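Ticket: Till drops off network, card reader and label printer go with it
Site: Vastdale, shop floor and back kitchen
Raised by: Teodor Nordin
Priority: high (was medium, changed by me)
Status: open, see bottom

Summary
Till loses its connection several times a day. When it goes, the card reader says "no host" and the label printer stops mid roll. Comes back by itself after a few minutes, or after a restart, or not at all until I pull the plug. Started in February, got bad this week. Nothing new bought, nothing moved that I know of.

Kit
Till running Lultus, version on the login screen ends in 69. Card reader on a cable to the till. Label printer on the network, not USB. Router is the Sostel one that came with the line. Small switch under the counter, no make on it, grey, older than the lease. Line goes through Ljungberg, who also did the cabling when we moved in.

Sunday, 07:40
Till up fine. Test sale fine. Printed the morning labels, all fine.

08:55
Gone. Queue of people, obviously. Reader says no host. Till screen still works, can ring things up, cannot take a card. Took cash and wrote two cards-later names on the pad. Lights on the router normal. Didnt have time to look at the switch.

09:02
Back by itself. Sales caught up, I checked the totals against the pad and they match.

10:15
Gone again. This time went under the counter. Switch has lights on ports 1, 2 and 5. Port 3 is the till and its light was off. Not flickering, off. Wiggled the cable, light came on, till came back within a minute. So I thought right, cable.

10:30
Swapped the till cable for the spare from the drawer. Moved the bags and the till rolls away from the switch while I was down there, it was buried.

11:48
Gone. New cable, same port, light off. Wiggling did nothing this time. Moved it to port 4. Came back.

12:00 to 14:00
No drops. Too busy to do anything anyway. Note for whoever reads this, please don't ring the shop number between twelve and two, I won't pick up.

14:10
Rang Lultus support. On hold a good while. They had me do the following:
Log out and in. No change, was working at the time.
Clear the pending queue. Was empty.
Check the date and time on the till. Four minutes slow. Set it right. They said a wrong clock can make the reader refuse to talk but it would have to be out by a lot more than that.
Read out the error list. The list has the same line over and over, "link down, retry". They said this is the till telling me it can't see a network at all, so not their software. Fair enough. They closed their end. I've asked them to keep it open.

14:45
Rang Ljungberg. They ran a test on the line from their side and said it has been up for 60 days without a break. So not the line either. They asked if the other things in the building lose connection when the till does. Good question, I had never checked.

15:05
Set my phone and the laptop in the back kitchen to keep an eye on it. Laptop is on a cable, goes to the same switch, port 5. Phone on the wifi straight off the router.

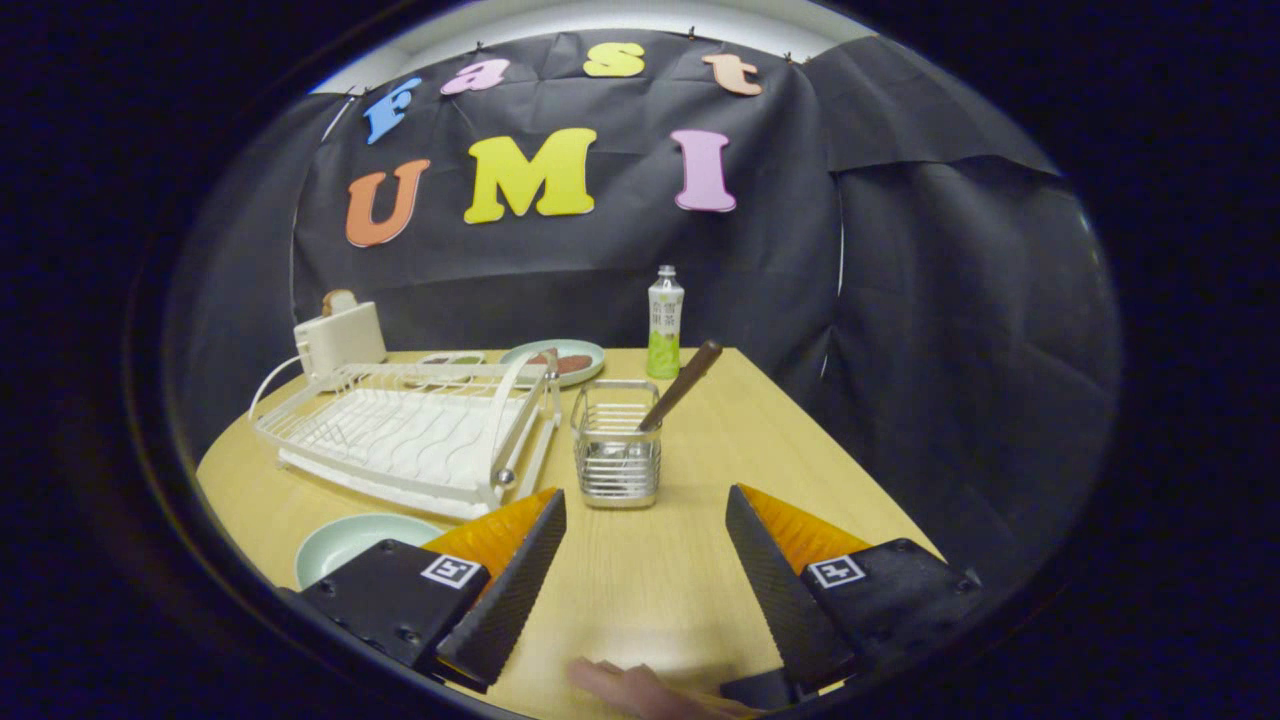

15:32
Till gone. Laptop gone as well. Phone still fine. So router OK, line OK, and its the switch or the power to the switch. All the lights on the switch went out for a second and then came back one by one, I was actually looking at it for once.

15:34
Till back. Laptop took longer, had to unplug and replug.

15:40
Followed the power lead from the switch. It goes into a four-way block, which goes into another four-way block, which goes into the wall behind the drinks fridge. On the first block: switch, label printer, phone charger. On the second: first block, till, the small lamp, and a lead that goes up behind the fridge that I can't see the end of. I know, I know. It was like this when I got here.

15:55
Pulled the drinks fridge out. The mystery lead is the fridge. So the fridge and the switch have been sharing one socket the whole time, and the fridge motor kicks in every so often. Other wall socket behind there is empty, it had a plastic cover over it.

16:05
Fridge into its own socket. Took the second block out altogether. Switch, printer and till on the one block in the other socket. Lamp unplugged, never liked it. Swept up behind the fridge, grim.

16:20
Everything back up. Printed a long run of labels on purpose to see if it would hold. 197 labels, no stops. The last 3 came out a bit faint but that is the ribbon, seperate thing.

17:10
Fridge motor came on twice that I heard. Switch lights stayed on both times.

17:25
Thought it was fixed. Closed the ticket.

17:41
Gone. Reopened the ticket. All switch lights out again, longer this time, then back. Fridge was quiet when it happened. So either the fridge was never the problem or it has already done the damage.

17:50
Felt the little black power plug for the switch. Very hot, more than the others on the same block. Plug is loose where it goes into the back of the switch too, if I push it sideways the lights go. Could do it every time once I found the angle. That would fit with the wiggling this morning, I was pushing the whole thing about under there and thinking it was the network cable.

17:55
Taped the power lead to the side of the switch so it can't move. Not proud of it. Unplugging the lot overnight, I don't want that plug on with no one in the building.

Next morning, 07:30
Plugged in. Up. Tape holding.

08:20
One drop, under a minute. Plug hot again already.

08:45
Rang Ljungberg back, asked if the switch was theirs. They looked and said no, they put in the cables and the wall plate only, the switch was already there. They can supply one but it's a visit and a charge. Lead time some 3 days. Asked them to hold off.

09:10
Asked Sostel, seeing as it's their router, whether the till, printer and laptop can go straight into it and skip the switch. Yes, four ports on the back, all live, nothing to set up. Router is in the kitchen cupboard though, so it needs a long cable for each through the wall, and there is only the one hole.

09:30
Measured it roughly. Till to router, going round the door frame, longer than the spare I have. Label printer could move into the kitchen, which would save a cable, but then whoever is on the counter has to walk for every label. Not doing that on a busy day.

Where we are now
Not the Lultus software. Not the line. Not the router. Not the till cable (old one is labelled and back in the drawer, it's probably fine).
It's the switch, or the power plug for the switch, most likely the plug and the socket it goes into.
Fridge should stay on its own socket whatever happens. Please nobody put it back.

Wanted
1. A new small switch, five ports is enough, with its own power plug. Don't send just the plug, the hole in the back is loose as well.
2. Someone to say yes to the spend. It's not a lot.
3. New label ribbon while ordering.
4. Lultus to tell me why the till clock was slow. It's four minutes again this morning and I set it yesterday. Might be a new ticket, tell me if so and I'll raise it.

Until then
If the till goes down: look at the switch under the counter first, on the left behind the bags. No lights means power. Pull the black plug out of the block, wait, put it back, wait for the lights. Don't restart the till, it takes ages and makes no difference. Cash only while it's out, names on the pad if they're regulars. Pull the plug at the block when you lock up.

Update, 11:20
Spend approved. Switch ordered, ribbon ordered. Two more drops since nine, both short.

Update, 13:50
Lultus rang back about the clock (in the lunch rush – see note above). They think the little battery inside the till is on its way out. New ticket raised for that.

Leaving this one open till the switch is in and has done a full day.
T. Nordin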